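**Ticket:** Sutter arm reports a load when holding nothing
**Opened:** 20 October 2020
**Site:** Flenatton, upstairs
**Software:** Pladuvico driver, July release
**Priority:** was low, then the arm refused to put anything down, so medium

### What happens

The wrist force sensor on the Sutter reads zero at start-up, as it should. Some time later it decides it is carrying 63 grams. It isn't carrying anything. The grip is open and the arm is minding its own business. From then on every "place" move ends early, a little above the surface, with the arm convinced it has touched down. It then lets go from a height and reports success.

Restarting the driver clears it. It comes back.

### What I expected

Zero.

### Already tried before opening this

- Restarted the driver (works, see above, doesn't last)
- Restarted the whole controller (same, but slower)
- Unplugged the sensor cable and plugged it back in, firmly
- Read the manual, which has a chapter on drift that says drift is normal and a table that says it should be under 4 grams

### Log

**Entry 1.** Suspected heat. The sensor warms up and the reading wanders, everyone's sensor does it. Left the arm switched on with the driver logging and went to do something else. If it were heat the line would climb gently. It doesn't climb at all. It sits at zero, flat as you like, and then jumps to 63 between one sample and the next. Heat is off the hook.

**Entry 2.** Suspected the cable. Swapped it for the spare, which took most of the morning as the spare was in the box marked "not cables". Same jump, same size. Put the old cable back. Wiggled both of them rudely while watching the reading and got noise, which went away when I stopped.

**Entry 3.** Suspected the power supply, mainly out of habit. Moved it to a different socket, then borrowed the one from the bench. No change. The bench now has no power supply and has opened its own ticket.

**Entry 4.** Wrote to Adcombe support. They asked for the driver version and a log.

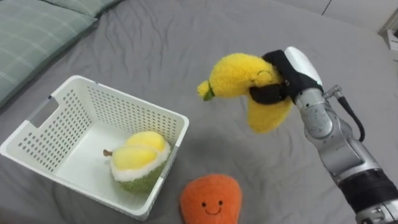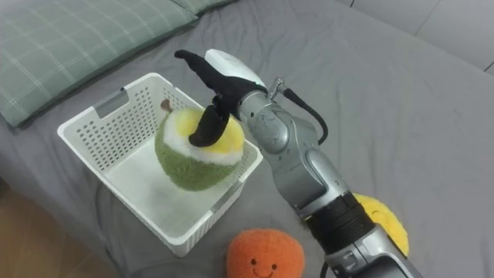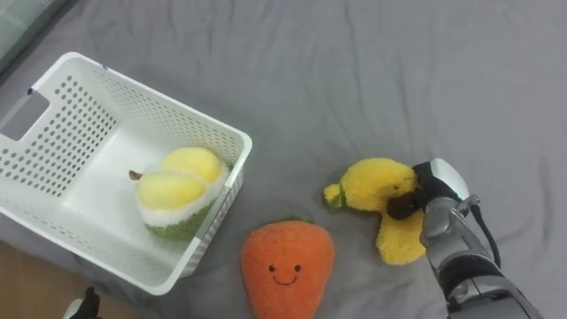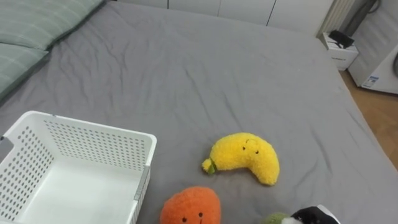 *Grey sheet, white basket on the left of the bed.*

**Entry 5.** Adcombe replied asking for the driver version, which is in the first line of the log and the first line of my message. Sent it again. They have moved the ticket to a different queue.

**Entry 6.** Went back over the logs while waiting. I had 8 runs saved and the jump turns up in 5 of them. The other three were the busy ones, where the arm hardly stopped moving. In all five bad runs there is a long pause first. Measured the pause, and the jump lands 14 minutes after the last move every single time. A worn-out sensor doesn't keep appointments. Something is doing this on purpose.

**Entry 7.** Searched the driver settings for anything with a 14 in it. Found `idle_tare_minutes: 14`, sitting under `idle_tare: true`. Neither line is in our old settings file. They arrived with the July release, whose notes say "improved resting behaviour" and leave it there.

So: when the arm has been still long enough, the driver assumes it is holding nothing and takes whatever the sensor says as the new zero. Fair enough, if the arm really is free. Ours isn't quite. In the park position the hose bundle leans on the wrist. The driver already allows for that lean in park, using a stored figure, and then the idle tare takes it off again. The same weight gets removed twice and shows up with the opposite sign as a load.

**Entry 8.** Checked this by hand. Parked the arm, held the hoses clear of the wrist with a bit of string, waited out the timer. Reading moved, by the same amount, the other way. Stored park figure in our file: 63 grams. I have looked at that number in the settings since we installed the thing and never once wondered.

**Entry 9.** Set `idle_tare: false`, restarted, left it parked over lunch. Zero when I came back. Ran the place routine afterwards and it went all the way down before letting go. Tried it again after another long pause and got the same.

### Fix

In the Pladuvico settings file:

```
idle_tare: false
```

Restart the driver afterwards. Changing it while the driver is running is accepted, confirmed on screen and ignored.

If you want to keep the idle tare, remove the stored park figure so only one of them does the sum. I haven't tested that way round.

### Still open

- The settings page doesn't show either idle tare line. You have to open the file.
- Adcombe have been told. Their answer so far is a request for the driver version.
- Hose bundle should be re-clipped so it stops leaning on the wrist. Clips ordered.
- Return the power supply to the bench.

**Status:** fixed here, waiting on vendor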